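Chamado 394: impressora de etiquetas pula uma etiqueta em branco a cada lote

Aberto por: Rigoberto Orozco
Setor: expedição, unidade Ferard
Equipamento: impressora térmica Zurnis, ligada por rede ao sistema Bollelent
Prioridade: média
Situação: resolvido

Descrição do problema

Desde a troca do rolo, em março, a impressora solta uma etiqueta em branco no começo de cada lote. Em lotes pequenos dá para descartar e seguir. Nos lotes de 100 etiquetas, a numeração do sistema fica diferente da numeração do rolo e a conferência no fim do turno não fecha. O erro aparece tanto pelo Bollelent quanto pela página de teste do driver.

O que já tentei antes de abrir o chamado: desligar e ligar, trocar o cabo de rede, reinstalar o driver no computador da bancada. Nenhuma diferença.

Resposta do suporte

Rigoberto, boa tarde. Confirme, por favor, três coisas: o modelo do rolo em uso, a versão do firmware (sai na etiqueta de configuração, segurando o botão de avanço por cinco segundos) e se o sensor está em modo "espaço" ou "marca preta".

Resposta do solicitante

Rolo Agarwal de 1.000 etiquetas, com espaço entre elas, sem marca no verso. O anterior era do mesmo fornecedor, mas tinha a marca. Firmware 13. O sensor está em "marca preta". Não sei quem configurou assim, já estava desse jeito quando assumi a bancada. 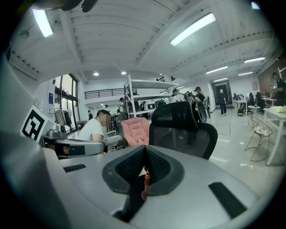
Tentei mudar para "espaço" pelo painel e a impressora aceitou, mas depois de reiniciar voltou para a opção antiga. Repeti duas vezes com o mesmo resultado.

Resposta do suporte

O Bollelent envia um perfil para a impressora toda vez que ela entra na rede, e esse perfil substitui o que foi escolhido no painel. A alteração precisa ser feita no perfil:

1. No Bollelent, abra Dispositivos, depois Perfis de impressão.
2. Selecione o perfil da expedição e clique em Editar.
3. Em Tipo de mídia, troque "marca preta" por "espaço".
4. Salve e reinicie a impressora.
5. Com o rolo colocado e a tampa fechada, rode a calibração pelo menu Mídia. Ela gasta em torno de quatro etiquetas.

Se o campo Tipo de mídia estiver cinza, o usuário não tem permissão de edição. Avise que liberamos.

Resposta do solicitante

O campo estava cinza. Depois da liberação consegui salvar. Fiz a calibração e imprimi dois lotes de 100, sem etiqueta em branco. A configuração continuou em "espaço" depois de reiniciar.

Encerramento

Encerrado em 18 de abril de 2022. Causa: perfil configurado para mídia com marca preta e rolo com espaço. O perfil da devolução usa a mesma configuração e será tratado em chamado separado.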